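About Unier

Unier is a small shop-fitting company in Hurkwood. Ilaria Testa and Archie Buchanan started it in August, with one van. 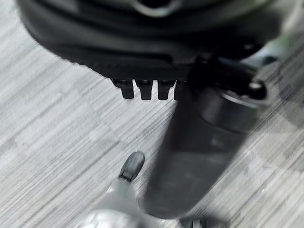
Our customers are mostly grocers and bakers. We visit them first, and we listen. Agata Serra draws every plan by hand, down to small parts such as a row of black tabs under a lip. Then we agree on the price.
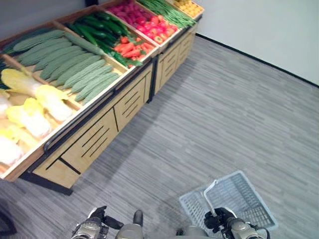

The price does not change later. Today we have 46 regular customers, also in Tretudlow. Please write to Tiziana Caputo for a visit.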